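14 Feb 2023

**1/** Moved the family photo archive off cloud storage and onto a machine at home. It took most of the winter. Writing down how it went while I still remember.

**2/** Background: my aunt, Pouran Hassanpour, kept every print and slide from both sides of the family. When she moved to a smaller place in Herkusstead she gave me the boxes. I had them scanned in October by a local shop called Salehi.

**3/** Salehi charged by the batch of 500. Prints came back in the same order they went in, which mattered more than the scan quality. Their file names did not matter at all. I renamed everything.

**4/** Naming: year, then place, then a number. If the year is unknown I use the decade and an x, so 197x. If the place is unknown I leave it out. I tried putting people's names in the file name and gave up after one evening.

**5/** People go in the caption field inside the file. Any decent photo program can read it. Captions kept in a separate app are gone when the app is gone. I lost a set that way when Dotia shut down its album service. The pictures exported fine. The captions didn't come with them.

**6/** Getting the captions right meant phone calls. My cousin Manouchehr Nouri went through the wedding pictures with me on Sunday afternoons. He knew the people at the back tables. I knew the kids.

**7/** Ask older relatives about the dull pictures too. The ones of a parked car or a kitchen got longer answers than the posed groups did.

**8/** Scan size: 600 dpi for prints, higher for slides. TIFF for the master, JPEG for sharing. The TIFFs are big. I kept them anyway, except for duplicates.

**9/** Duplicates. I used a program called Lidix to find them. It is good with exact copies and bad with two shots taken a second apart. It wanted to throw out one of a pair where my grandmother has her eyes open. Check before you delete.

**10/** I went through them 100 at a time. More than that in one sitting and I started making mistakes, mostly typing the wrong decade.

**11/** Backups: one copy on the home machine, one on an external drive in a desk drawer, one on a drive at Manouchehr's house. He swaps it when he visits. No monthly fee.

**12/** For the home machine I used an old desktop. Look inside before you trust one with anything. Dust goes first, then check that the cables are seated.
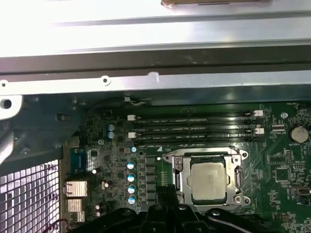 **13/** Sharing. Most of the family does not want 3000 files. They want the ones they are in. I made a folder per household and sent links. Two people asked for prints, so I ordered prints.

**14/** Slides are still not finished. There is a carousel with no label that nobody in the family recognizes. If the mountains in it mean something to anyone on the Hassanpour side, message me and I'll send a few over.

**15/** Someone asked what I'd change. I would write on the boxes before taking them to the shop. Pencil on the lid, the date range and whose closet it came from.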